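Table en bois clair, reste des petites traces

Macapagal
Bonjour à tous, j'ai nettoyé ma table au savon noir, mais il reste des traces pâles et de petits points foncés. Dois-je poncer ?

Gondus
Oui, grain 240, dans le sens des veines.

Prusik
Pas d'accord. Si elle est vernie, poncer fera une tache mate. Montre-nous le plateau.

Macapagal
Merci à vous deux. Je mets la photo, la zone frottée est vers le haut. 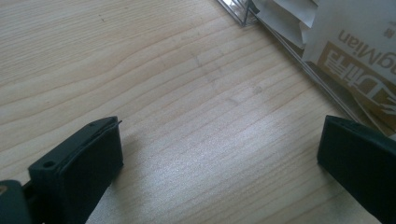

Pindeck
Essaie d'abord l'eau tiède et un chiffon doux, sans poncer.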